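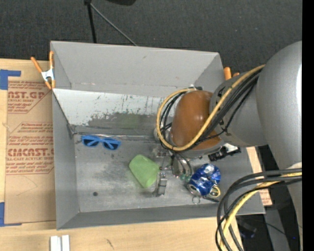

Gray bin on a wooden tabletop, with a robot arm reaching in from the right.

Sleep and screens in the teenage years - speaker notes
Xiomara Boateng, Malton parents' evening

Start with the question from the sign-up form: does a phone in the bedroom cause poor sleep, or do poor sleepers reach for the phone? Ask for a show of hands. Don't answer it yet.

Slide 2. The Medberg survey. 130 students at two schools, ages 13 to 16, each filling in a sleep diary for five school nights in February. 73 of them kept a phone within reach of the bed. Say clearly that these are self-reports. Teenagers guess their bedtimes, and they tend to guess early.

Slide 3. What we found. The students with a phone in reach wrote down later bedtimes and more trouble getting up. The gap was small on most nights and widest on Tuesday, when both schools have late practice. I can't separate the practice from the phone. Roald Eklund raised this when he read the draft and he was right.

Slide 4. Three explanations people give: light from the screen, the content itself, and time lost. Spend longest on time lost. A student who watches videos until midnight is not asleep before midnight, whatever the light is doing.

PAUSE for questions. If someone asks about blue light glasses, say we didn't study them.

Slide 5. What parents tried. Read the quote from Latrice Fitzsimmons about charging all the phones in the kitchen, including her own. Her son argued for a week - then bought an alarm clock.

Skip slide 6 if it's past 7:30.

Slide 7. Next step is a larger diary study with Mansa Kpodo. Forms are on the table by the door, and younger brothers and sisters can't take part this time.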